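Home | Stories | Archive | About | Contact

The Table in the Back Room

June 2021
by Hatice Tatlı
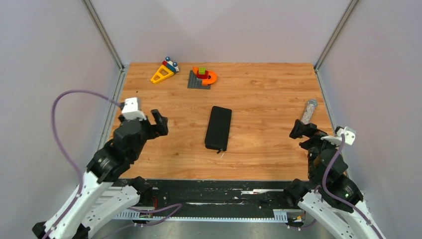
"What do you do with a toy that's only half built?"

"Leave it as it is until somebody has asked the child."

That was my aunt's rule, and she gave it to me on my first morning at Değirmenci, before she had shown me where to hang my coat. The shop took in things people had left behind in rented flats. The agents at Loditz sent them over in boxes, and we kept everything for 40 days. After that it was sold or thrown out, and the money went towards the rent on the shop, which was 300 a month and always late.

I was nineteen and I thought the rule was silly. Most of what came in was chargers and odd socks. When a toy came in I wanted to pull it apart and drop the pieces in the tub with the others, where they took up less room.

"You can't get it back the way it was," my aunt said. "You'd think you could, but you'd get it wrong."

The box from Modlow Road came in January. The label said Flat 2, and under that someone had written the tenant's name, Necati Türkmen, and a telephone number with a digit missing. I unpacked it on the table in the back room. There was a phone with a scratch down one side, a jar of foreign coins, a school jumper, and a thing made of bricks that I took for a crane. It had a yellow arm and a red cab, and a green brick stuck on the roof for no reason I could see.

I wrote it all in the book. Then I put the phone on to charge, and when it wouldn't start I put it in the drawer.

My aunt tried the number with every digit the missing one could be, in every place it could go. This took her most of two afternoons. She got a dentist, a man who shouted, and a woman in Fivell who wanted to talk about her hip. She got 89 as far as I know, though she may have stopped writing them down. None of them was Necati Türkmen.

"He's got your coins and your phone to worry about," I said. "He won't want the crane."

"It isn't his crane," she said. "Look at the size of that jumper."

I hadn't looked at it properly. It would have fitted a child of six.

The days went by and the crane stayed on the shelf over the sink. Once I knocked the arm off with my elbow. I put it back on, but I wasn't sure which way round it had gone, and I didn't tell her.

He came on the last day, just before we shut. He was a tall man in a work jacket, and he had a girl with him who stood behind his leg. He said they had moved out in a hurry -- he didn't say why -- and that he had only just found out where the boxes went. My aunt asked him to sign the book. I brought everything out from the back and set it on the counter.

He picked up the phone first, then put it down again. The girl came round and looked at the crane for a long time.

"It's a giraffe," she said to me, as if I'd asked.

"Is it all right?" said my aunt.

The girl took hold of the yellow arm, turned it round so it faced the other way, and pressed it down hard with her thumb.

"He was looking backwards," she said.

My aunt didn't look at me. She found a shoebox under the counter and some newspaper, and she packed the giraffe in it standing up. The man tried to pay her something. She told him there was nothing to pay, and he left the jar of coins behind, whether he meant to or not.

I carried the other box out to his car. When I got back she had the book open and was crossing out my line. Above it, in her small writing, she had put: one giraffe, collected.

"Put the kettle on," she said. "There's another lot from Loditz by the door, and it's heavy, so mind your back."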